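[manip-eval] Re: Re: 开门工况下两款夹爪的对比,腕部相机曝光问题
发件人:Chiharu Tsuji
收件人:manip-eval 列表
抄送:Hagos Bogale

各位好,

先回 Laimutė 的几条,再补充上周没写完的夹爪部分。引文只保留了相关段落。

Laimutė Rimkutė 写道:
> 看了三月的汇总表。有几处对不上:
>
> 1. 你把 Ostitz 和 Ullden 两款夹爪放在同一列比较"保持成功率",但两者的夹持力设定方式不同。Ostitz 给的是电流上限,Ullden 给的是力目标值。换算系数写在哪里?没有换算的话,这一列没有意义。
>
> 2. 失败分类里"滑脱"和"未夹住"分开统计,可判据是同一个信号(指间开度)。开度在闭合阶段和拉动阶段的含义不一样,请说明切换点怎么定。
>
> 3. 腕部相机用的是自动曝光还是固定曝光?镀铬件加深色玻璃,再加一排顶灯,自动曝光下的检测结果我不会采信。
>
> 4. Yuzuki 说你们把控制器从旧版换到了 Prano。换之前和换之后的数据有没有混在一起?
>
> 5. 另外我对"拉门圈"这个抓取策略本身有疑问。为什么不用指尖勾门缝?指尖勾门缝对夹持力几乎没有要求,可以把夹爪差异这个变量去掉。
>
> Laimutė

关于第 1 点。

同意,这一列原来的写法不对。换算系数没有放进汇总表,只在 Yuzuki 的标定脚本里有。标定方法是让夹爪闭合在一个平板式测力件上,从小到大逐级给电流,记录稳态读数,再反向走一遍。Ostitz 的曲线有明显回差,上行和下行不重合,低电流段尤其严重,原因推测是减速段的静摩擦。所以电流上限和实际夹持力不是一一对应的,取决于到达该电流之前走的是哪个方向。

处理办法:汇总表改为以标定后的稳态夹持力为横轴,Ostitz 只取上行曲线,因为开门任务里夹爪总是从张开到闭合。Ullden 的力目标值也过了一遍同样的测力件,偏差在 5 N 以内,没有再做修正。

改完之后,两款夹爪在中高夹持力区间的差别基本消失,差别集中在低夹持力区间。这和之前表里的印象相反。之前看上去 Ullden 全面占优,主要是因为给 Ostitz 设的电流上限对应的实际力偏低。这一点请已经引用过旧表的人注意,尤其是 Hagos 那份采购建议的附录。

关于第 2 点。

切换点原来用的是时间:闭合指令发出后固定延时,延时之前开度低于阈值算"未夹住",之后算"滑脱"。这个做法在 Ullden 上没问题,它闭合快;在 Ostitz 上,低速闭合时延时到了手指还没走完,有一部分"未夹住"被记成了"滑脱"。

现在改用状态切换:开度变化率连续若干周期低于阈值,并且电机电流高于空载值,判定为已接触;手臂拉动指令在判定为已接触之后才允许发出。接触之前结束的记"未夹住",拉动开始之后开度突变的记"滑脱"。重新跑了 43 组记录,分类有变化的都在 Ostitz 一侧,总失败数不变。

有一类情况新判据也分不清:一侧手指压在门圈外缘,另一侧没有进到门圈背面。这时开度和电流看上去都正常,一拉就掉。目前记为"滑脱",备注里标"单侧"。从力学上讲这应该算定位误差,跟夹爪没有关系。如果列表里有人做过单侧接触的判别,欢迎指点,最好不加传感器。

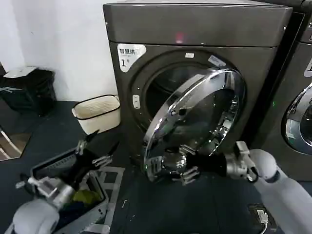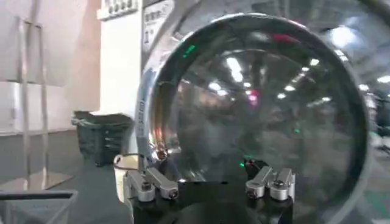

图1:头部视角,右侧夹爪夹住门圈下沿,门处于打开位置。图2:腕部视角,两指在门圈下缘前方。

关于第 3 点。

三月那批数据是自动曝光。Laimutė 的怀疑成立。门圈是抛光镀铬,亮带很强;门玻璃颜色深而且外凸,把顶灯映成一排一排的亮斑。自动曝光的测光区在画面中部,玻璃占得多的时候画面整体被提亮,门圈边缘就溢出;门圈进到中部时又压暗,夹爪黑色本体和背景糊成一片。手臂靠近的过程中曝光一直在变,边缘检测给出的圆弧跟着漂。

腕部那台是 Nishimura 的小型相机。现在改成固定曝光、固定增益,白平衡也锁住。曝光值按门圈高光刚好不溢出来定,玻璃内部偏暗就让它偏暗,我们用不到那里的信息。改完之后圆弧拟合的残差明显变小,剩下的误差主要来自两处:

a) 玻璃里的反射。顶灯在玻璃里的像是弯的,局部看上去和门圈内缘很像。霍夫类方法会把这些弧当成候选。现在的做法是先用头部相机给出门圈的粗略位置和半径,腕部相机只在这条环带内找边缘,环带之外的一律不看。比任何滤波都有效。

b) 门圈上的贴签。贴签沿门圈弯着走,和镀铬面的交界是一条很硬的边,方向又和门圈一致。落在环带里,没法靠位置剔除。目前按长度剔除,短于阈值的弧段不参与拟合。阈值调得太大时,夹爪遮挡造成的短弧也一起被剔掉,近距离阶段会没有数据可用。这个参数还在调,先不要抄。

面板上的指示灯映到门圈和玻璃上会有红、绿色的小点。之前 Yae 提过用这些点做跟踪特征。试了,不行。反射点的位置随相机位姿移动,不在物体上,三角化出来的深度没有意义。已经从特征列表里删掉。

另外提醒一下用偏振片的想法。对玻璃反射有一些作用,对镀铬件作用很有限,而且腕关节一转,偏振方向就跟着转,效果随姿态变化。我们装上试了半天就拆了。

关于第 4 点。

没有混。换控制器前后的记录放在不同目录,汇总表只用了换之后的。旧控制器的数据保留,不再维护。

换 Prano 的理由只有一个:关节侧的力矩指令可以跑在 1,000 Hz,旧的那个做不到。开门是绕铰链的圆弧运动,手臂轨迹和门的实际圆弧总有偏差,偏差全部变成夹爪和门圈之间的内力。位置控制下偏差 2 mm 就足以在硬接触时把手指从门圈上撬下来,跟夹持力设多大关系不大。改成阻抗控制以后,径向刚度调低,切向保持原值,门自己把手带着走。

Prano 的问题也写一下,免得后面的人再踩:

a) 阻抗参数在线切换时没有斜坡。径向刚度从高到低直接跳,手臂会抖一下,抖动传到手指上,正好是最容易滑的时刻。需要自己在上层做插值。

b) 夹爪走的是另一条总线,时间戳是控制器收到数据的时间,夹爪采样的时间没有传上来。做开度和关节力矩的联合分析之前要先对齐。Yuzuki 的对齐方法是让夹爪快速闭合到硬限位,同时看腕部力矩上的冲击,取两个峰的时间差。简单,够用。

c) 末端负载参数换夹爪之后必须重设。两款夹爪的质量和质心都不同,沿用上一款的参数,重力补偿会带一个常值偏差,在低径向刚度下表现为手腕慢慢往下沉。我们有一个上午的数据就是这么废掉的。换夹爪的检查单里已经加了这一条。

关于第 5 点。

勾门缝考虑过,Hagos 也做过一轮。问题在于门只有在略微打开之后才有缝可勾,门关严的时候指尖进不去,要么依赖把手凹槽的具体形状,要么先用别的办法把门弄开一点。另外勾住以后只有一个方向的约束,往回推、停在中间位置、微调角度都做不了。任务后半段需要门停在指定角度,由一只手保持,另一只手去篮子那边取衣物,这时候单向约束不够。

夹门圈的好处是两个方向都能施力,代价是对定位和夹持力都敏感。既然这个组的目的就是比较夹爪,我倾向于保留敏感的那个策略。如果只是要把任务做成,勾和夹可以组合:先勾开,再换到夹。换手的过程又多一个失败点,目前没有数据。

夹持位置也顺带说一下。试过门圈侧面和下沿两处。侧面离铰链远,力臂大,需要的力小,但手臂要伸得更远,肘部姿态接近极限,后半程容易碰奇异。下沿力臂小一些,肘部有余量,门开到位以后前臂可以留在机器前方一侧,不挡另一只手的路。后续对比统一用下沿。用侧面位置的旧记录单独标注,不进汇总。

夹爪部分的补充。

指形。两款夹爪都用金属指,指面先后试过光面、细滚花和贴薄橡胶三种。光面在镀铬圈上低夹持力时滑,这个没有意外。细滚花有改善,但会在镀铬面上留下痕迹,机器的主人不会高兴,停用。贴橡胶的效果最好,问题是橡胶厚度改变了零开度位置,开度阈值要跟着改;另外橡胶边缘在反复夹持后会翘起来,翘起来的边先碰到门圈,接触判据提前触发。Hagos 改用嵌入式的橡胶条,四周有金属边挡着,目前没有再翘。图纸在共享目录,文件名带 insert 的那个。

开度。Ullden 的最大开度够用,对定位误差的容忍度高。Ostitz 最大开度小一些,接近时姿态误差稍大就会有一指撞在门圈正面。上面说的"单侧"情况,多数出在 Ostitz 上。我认为这才是两款夹爪在这个任务里的主要差别,比夹持力重要。汇总表会加一列,按接近时的横向偏差分档。

自锁。Ostitz 断电后手指保持原位,Ullden 断电后会松。长时间保持开门姿态时,Ullden 需要持续通电流,电机温升可见,力目标值会缓慢下降。驱动器里有热保护降额,文档没有写清楚阈值。做长保持试验的时候请同时记录驱动器温度。

走线。腕部支架外露,相机线和夹爪线从支架旁边走,腕关节转到某些角度时线会被支架边缘压住。在 Ullden 上发生过一次通信中断,重新固定后没有再现。检查时把腕关节慢速走一遍全行程,看线有没有绷紧。

还没有结论的事项:

门铰链阻力在不同机器之间差别多大,没有测。现在所有数据都来自同一台,相邻那台还没有做过。Yae 建议用弹簧秤沿切向拉一遍,各角度记一个读数。可以做,请 Yae 定一个固定点位的方法。

头部相机和腕部相机的外参,换夹爪以后要不要重标。理论上腕部相机装在支架上,和夹爪无关;实际拆装时支架螺钉会动到。我倾向于每次都重标,Yuzuki 认为抽查即可。

另一只手的夹爪目前固定用 Ullden,不参与对比。取衣物的失败单独统计,不要并到开门的表里。

更新后的汇总表和判据脚本周日晚上之前放上去,旧表移到 archive,不删除。Laimutė,请优先看夹持力换算那一页,如果只取上行曲线的处理你不同意,请在重跑之前告诉我。

Hagos,采购建议附录里的那张对比图请先撤下来,等新表。

Chiharu Tsuji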